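Where Do Old Computers Go? My Semester With 500 Hard Drives
Siiri Dzene
Thursday, May 22, 2025

So my original plan was to write about recycling in general, and my advisor told me (nicely!) that it was way too big. I cut it down to one question: when people in my town get rid of a computer, do they think about what's still saved on it?

I made a short survey and left it at the library, the Eglītis bakery and both Serville dorms. I was hoping for 400 answers and got 519, which made me ridiculously happy until I had to type them all in. After throwing out the ones that were blank or just doodles, I had an even 500 to work with.

The first thing I learned is that people hang on to stuff. Closets, basements, under the bed - one person wrote "in the trunk of my car, don't ask." The most common reason was photos. People were scared of losing them, but they were also scared of somebody else getting them, so the computer just sat there for years.

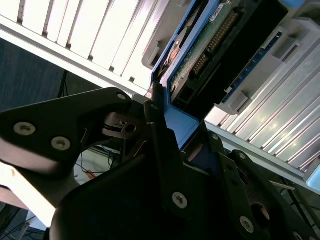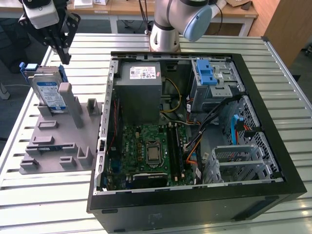

Fig. 2. The second picture shows a desktop tower on its side with the side panel off, and a 3.5-inch hard drive to the left of it.

I also did follow-up interviews with 30 people, and this was my favorite part by far. Almost everybody believed that dragging files to the trash and emptying it gets rid of them for good. It usually doesn't! The space gets marked as free, and the old data can stay there until something new is written over it. When I explained this, a retired teacher got up in the middle of our talk to go check on her old laptop.

Wasex, the drop-off center on Unden Street, answered my questions by email. They said people rarely ask about wiping drives, and they'd be glad to hand out a flyer if I made one (I did, it's in Appendix B).

What I'd change: my question 7 was confusing. I asked about "devices," and a lot of people counted their phones - so I left that one out of my charts. I'd also start the interviews in the fall, before everyone gets busy with finals.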